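Budgeting spare fingertips for a two-arm cloth handling cell

Telley
We run two arms on cloth work and I need to put consumables into the February budget. List price on a fingertip set is 22 dollars. How many sets per arm should I plan for?

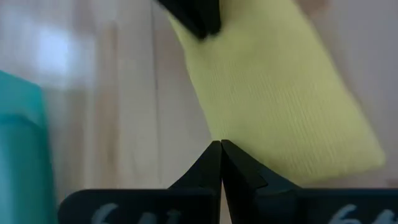

Dhanial
Plan on 4 sets per arm per year for light knits. Abrasive fabric will need more. Our full order, with a spare wrist camera and cables, was $2,127 before shipping.

Skornbridge
depends on grip force

Darus
Check the minimum order first – our supplier only sells tips in packs of 2 sets. Put the cables on a separate line.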